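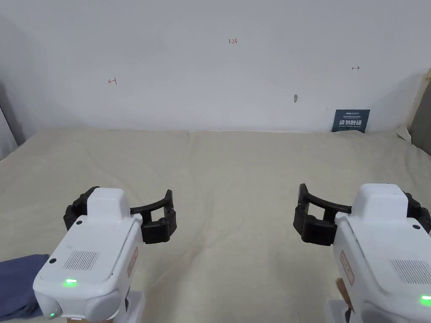 Notes by Ritu Chauhan - Adult Class, Session 3 - Jun 13, 2018

Okay, so we left off in Psalm 13 with David asking "How long?" four times in two verses, and I promised we'd start there again. Please have it open in front of you (any translation is fine, I'm using the one from the Pisthorpe pew racks).

What I love about this psalm is how short it is! There are 6 verses, and David gets from "Will you forget me forever?" to singing by the end. I used to read that as a change in his situation. I don't anymore - the text never says the enemy left. What he has at the end is the same trouble and a memory of God's steadfast love.

A word on lament. It's addressed to God, and that's how I tell it apart from plain grumbling. Compare the people in Numbers 14, who complain about God to each other in their tents.

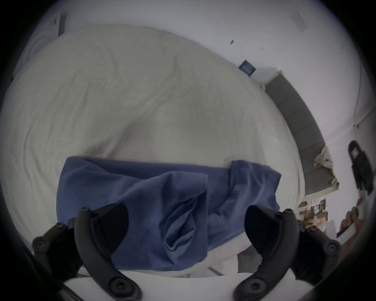 Veronica Filip wondered whether that was too tidy, because Job complains to his friends and to God, sometimes in the same chapter, and he still comes out well. Fair point, and I've been chewing on it since. Look at Job 7, where he starts out answering Eliphaz and by verse 7 is talking straight to God. So maybe the line is blurrier than I made it, and what matters is where the complaint ends up. 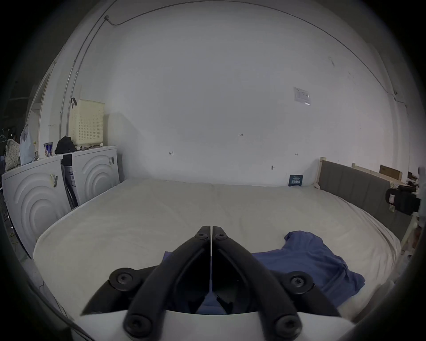
Which brings me to Psalm 88, the one that ends in darkness with no turn at all. Read it slowly, out loud if you can. Mark every place the writer says "you" to God, and then read Psalm 13 again right after it.

For next time: Lamentations 3, verses 1 to 33. Poul Hviid is leading, and he'd like us to start with verse 21.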